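Drolport Quiet Floor Paint, grey, 2.5 litres: does it earn the money?

I bought this for a garage floor that has been shedding dust onto everything I own since we moved in. The tin promises a lot. One coat, no primer, walk on it the same evening, tyre-proof by the weekend. I have painted enough floors to doubt all of that, and I was right to doubt most of it.

First, the price. I paid 38 pounds at the Osman trade counter, where the man serving told me everyone was buying it. Everyone may well be. The Grerkdale paint I used on the utility room was cheaper, came in a bigger tin and has put up with a washing machine walking about on it ever since.

Then there's the smell. "Low odour" on the label, and I suppose that's true if you leave the big door open and go and stand in the garden. With the door shut I had a headache before I'd done the back wall.

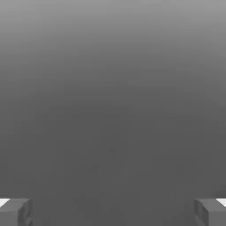
Coverage is where I really fell out with it. The maker claims up to 200 square feet a tin in a single coat. On bare concrete, swept, degreased and left to dry, one coat looked patchy and drank itself into the slab near the drain. I went back for a second tin and paid full price again. So much for one coat. If your floor has already been painted and is in decent nick you may do better, but then you probably aren't shopping for this.

Drying was fair enough. I went on it in socks after tea and it wasn't tacky. I left the car off for a week, which is longer than they ask, and there's still a dull mark where the front nearside tyre sits. It doesn't scrub out with washing-up liquid. I haven't tried anything stronger.

Credit where it's due, the dust has stopped. I can put a cardboard box down and pick it up clean. It rolls on easily with a cheap medium-pile sleeve, doesn't spit, and brushes wash out in water if you're quick.

The Flitatby website gives it five stars from a great many people who seem to have written in on the day they opened the tin. I'd like to hear from them after a winter of road salt.

Three stars from me, and I'll be going back to Grerkdale for the shed.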